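Tindmont Drinks
Orange Bottles: Frequently Asked Questions

Home | Order | Pickup | Orange Bottles | Contact

Last updated 10 December 2020

These are the questions we get at the counter and by email on orange drinks in plastic bottles. Questions on glass bottles and cans have their own page. If yours isn't answered on either one, use the contact form.

OPENING AND POURING

The cap won't turn. What do I do?

Dry the bottle and your hands first. Condensation is the usual trouble, especially when the bottle has come straight from the refrigerator. Stand it on a firm table, hold the body low down with one hand, and turn the cap counterclockwise with the other. Don't squeeze the middle. A full bottle will give a little under your hand, and when the cap lets go the drink has only one way out.

If it still won't move, put a wide rubber band around the cap or use a dry dish towel. Please don't use pliers. They crack the cap, and then it won't close again. 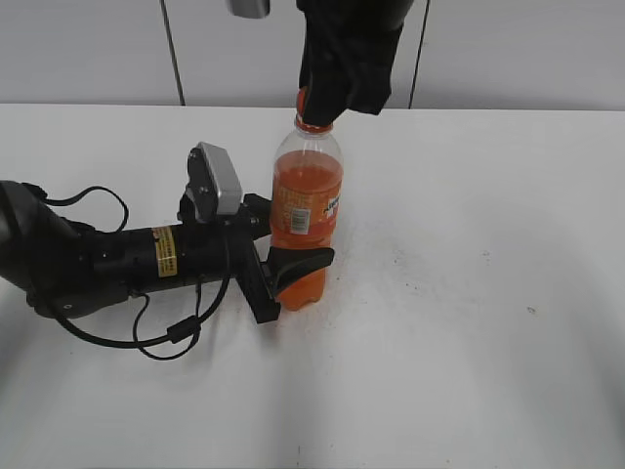 Murray Wihongi wrote in to say that he runs the cap under the hot tap for a short while before he tries it, and that he hasn't needed the rubber band once. That's fine to do. Keep the hot water on the cap and off the rest of the bottle, and dry everything again before you twist.

Why is there an empty space at the top? Was my bottle short filled?

No. The neck is left empty on purpose. The drink needs some room to expand if it warms up, and a carbonated drink needs room for gas. On most of the orange bottles we carry the level sits somewhere at the shoulder, where the bottle starts to narrow. If yours is well below the shoulder and the cap ring is unbroken, bring it back and we'll exchange it.

How can I tell if a bottle has been opened before?

Look at the ring under the cap. On a new bottle it's joined to the cap by small plastic bridges, and these snap the first time it's turned. If they're already broken when you buy it, don't drink it.

It foams over every time. Am I doing something wrong?

It has probably been shaken on the way home, or it's too warm. Let it stand upright in the refrigerator overnight. Then open it in stages: a small turn until you hear the hiss, wait for the bubbles to settle, another small turn. This takes longer than people expect. Tapping the side of the bottle does very little, in our experience, but it does pass the time while you wait.

Should I shake it?

Carbonated, no. Still drinks with pulp or juice in them, yes, gently, with the cap on tight. Tip the bottle upside down and back a couple of times. The label will normally say "shake well" if it needs it.

My child can't open the bottle. Do you sell anything for that?

We have the Brito cap grip at the counter. It's a rubber cone that fits over the cap and gives you more to hold on to. It fits all the standard plastic caps we sell. It doesn't fit the wide juice bottles.

STORING

Does it need to be in the refrigerator before I open it?

Most don't. A closet, a pantry shelf or the floor of a cool hallway is fine. The fresh juices from our cold case are different and have to stay cold from the time you buy them. If you aren't sure which sort you have, look for "keep refrigerated" on the label.

How long does it keep after opening?

The carbonated ones are safe for longer than they are pleasant. We say two days if you care about the bubbles. For the still drinks, follow the label. Where a label gives no figure we suggest finishing it within a few days and throwing it out sooner if it smells sour or the bottle has swollen.

What temperature should my refrigerator be?

At or below 40 degrees Fahrenheit. The door is the warmest part, and that's where nearly everybody puts bottles. It doesn't matter much for soda. Put opened juice on a shelf.

Can I lay the bottles on their sides?

Unopened, yes, if you have to. Opened, we'd rather you didn't. A cap that has been on and off several times may seep, and orange drink is sticky when it dries.

Can I leave them by a window?

Please don't. Light fades the color of many orange drinks and flattens the taste. It will fade the label as well. We had a row of Zodska orange in our front window one October and by the end of the month the bottles on the sunny side were noticeably paler than the ones behind them. They went down the drain. The window has empty display bottles in it now.

Can I freeze it?

Not in the bottle it came in. The liquid expands and the bottle can split or push its cap off. Pour it into an ice cube tray or a popsicle mold. A soda will lose its fizz, but the flavor holds up well enough.

LABELS, COLORS AND LOOK-ALIKES

Is the bottle orange or is the drink orange?

Usually the drink. Most of these bottles are clear plastic, and the color comes from the liquid with an orange label wrapped around it. Some are tinted. The easy way to tell is to look at the neck above the liquid. If that part is clear, so is the bottle. This matters for recycling, and we get to that further down.

The label on my usual drink has changed. Is the recipe different too?

Not necessarily. Makers redo their labels fairly often, sometimes for a season or a promotion, and the drink inside may be just the same. Patterns come and go: fruit slices, stripes, little squares stacked up like city blocks. The way to find out is to compare the ingredients list with an old bottle. If you have allergies or you're watching sugar, read it each time, even on a brand you've bought for years. 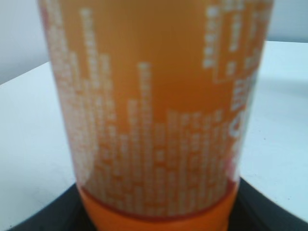
Regular and sugar-free versions cause the most mix-ups. They're often the same color with nearly the same artwork, and the difference is a line or two of small lettering. We shelve them apart, with the sugar-free on the left. If you pick up the wrong one and haven't opened it, we'll swap it any time with the receipt.

Where is the best-by date?

It depends on the maker. Try the shoulder of the bottle first, then the cap, then the edge of the label near the barcode. It's often printed in small dots and can be hard to see against a bright drink. Hold the bottle up with something white behind it.

The barcode won't scan at your self-checkout.

The barcode is on a curve, and if the label is wrinkled or damp the scanner can't read it. Wipe it, smooth it flat with your thumb and turn the bottle slowly. If that fails, bring it to the counter and we'll key it in.

Is it real orange juice?

Some have juice in them and some have none. "Orange flavored" and "orange soda" tell you very little by themselves. The percentage of juice is given near the nutrition panel. Tanis orange, our store bottling, is 7 percent juice and is colored with carrot extract. It isn't meant to replace juice at breakfast.

SPILLS AND STAINS

It spilled on a white table. How do I get it off?

Blot up what you can with a paper towel, then wipe with warm water and a drop of dish soap. Wipe again with plain water or the surface will stay tacky and pick up dust. If a faint orange mark is left on a laminate top, a paste of baking soda and water will often lift it. Leave it on for a few minutes and rub lightly. Try this on a hidden spot first if the top is glossy.

And on clothes?

Cold water from the back of the fabric, as soon as you can. Then liquid detergent, then a normal wash. Check it before it goes in the dryer. Heat sets the color, and after that there isn't much to be done.

EMPTIES AND RECYCLING

Do you take empty bottles back?

Yes, the ones we sell, at the side door during store hours. We took in 3,289 of them last year. You don't need a receipt.

Is there a limit?

You can hand in up to 40 bottles at a visit. If you have more than that after a party, email first so that we can have an empty bin ready.

Do I need to rinse them?

A quick rinse is enough. Orange drink draws wasps in the warm months, and the bins stand next to where people park.

Cap on or off?

On, for our bins. Press the air out of the bottle first and then screw the cap back down. Your curbside service may want it the other way, so check with them.

What about the label?

A loose wrap that goes all the way around the bottle should come off if it tears away easily. Glued paper labels can stay. Please sort clear bottles and tinted bottles into separate bins. Look at the neck if you can't decide.

Can I refill the bottle with water?

A few times, if you wash it in warm soapy water and let it dry open. Very hot water will warp it. It will smell of orange for a while. Once the plastic is scratched or cloudy inside, put it in recycling.

ORDERS

Can I order a mixed case?

Yes. Write the drinks you want in the notes box on the order form. We can mix Tanis and Zodska in the same case but can't split the shrink-wrapped packs from other makers.

A bottle in my case arrived dented. Can I still drink it?

If the cap is tight, the ring is unbroken and nothing has leaked, a dent in the side is harmless. If the dent is at the neck, or the bottle feels soft compared with the others, don't drink it. Send a message through the contact form with your order number and we'll replace it.

Who do I talk to about a large order?

Jailson Pacheco handles cases and events. Mark your email "Large order" and he'll reply with a price and a pickup time.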